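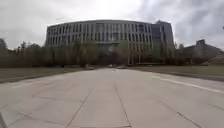 L'allée de dalles qui mène au bâtiment courbe, en avril, sous un ciel chargé.

Le robot qui devait plier mes chemises

Au bout de l'allée, derrière les arbres encore maigres, on m'avait promis l'avenir du linge. Rendez-vous un vendredi, à 9 heures, chez Urniver, qui occupe un plateau au deuxième étage. À 9 h 40, l'avenir redémarrait pour la troisième fois.

La machine s'appelle Jarnito. Deux bras, une base roulante, une tête sans visage (la société a renoncé aux yeux dessinés, et c'est tant mieux). Elle doit sortir le linge d'une corbeille, le plier, l'empiler, puis passer à la vaisselle. Dans la vidéo de présentation, tout cela prend le temps d'un café. Il faut lire la ligne grise en bas de l'écran pour apprendre que le film est accéléré 12 fois.

« Une chemise, c'est un cauchemar », admet Mareike Strobel, responsable des essais. Un carton a toujours six faces. Une chemise jetée dans une corbeille n'a plus de forme du tout, et la manche que le robot croit tenir est parfois celle de la voisine. Ce matin-là, Jarnito plie quatre serviettes éponge, assez bien, puis saisit une taie d'oreiller par le milieu et la tient en l'air un long moment. Un technicien finit par la lui reprendre.

Les chiffres maison sont plus flatteurs. Sur 1 048 essais de pliage, Urniver annonce une large majorité de réussites. Je demande ce qu'est une réussite. Réponse : un article posé sur la pile, « dans un état reconnaissable ». Mon fils de neuf ans atteint ce niveau depuis longtemps. Je demande aussi combien de fois un humain a dû intervenir pendant ces essais. On me l'enverra par courriel. J'attends toujours.

Côté atelier, le discours est plus sobre. Barasa, qui conditionne des pièces de plomberie, a testé pendant 16 semaines un bras vendu par Samach pour remplir des sachets de joints. Tant que les joints arrivaient bien séparés, la cadence tenait. Dès qu'ils se collaient entre eux, le bras en prenait deux, ou aucun. L'entreprise a fini par placer quelqu'un en amont pour les décoller à la main. Le poste supprimé s'est retrouvé deux mètres plus loin, avec un tabouret moins confortable. Le bras est resté, pour les références faciles.

Reste la question du prix. Urniver parle d'une location à 2 000 euros par mois pour les premiers foyers, maintenance comprise, assistance à distance comprise elle aussi. Cette assistance mérite qu'on s'y arrête : quand Jarnito se bloque, un opérateur prend la main et regarde votre buanderie par ses caméras. Pour ce tarif, je connais des gens qui viendraient repasser en personne, et qui sauraient quoi faire d'une housse de couette.

Mareike Strobel ne se vexe pas. Elle pense que la vaisselle viendra avant les chemises, parce qu'une assiette ne change pas de forme, et que les escaliers viendront en dernier. Elle refuse de donner une année. Chez elle, dit-elle, c'est encore son mari qui étend le linge.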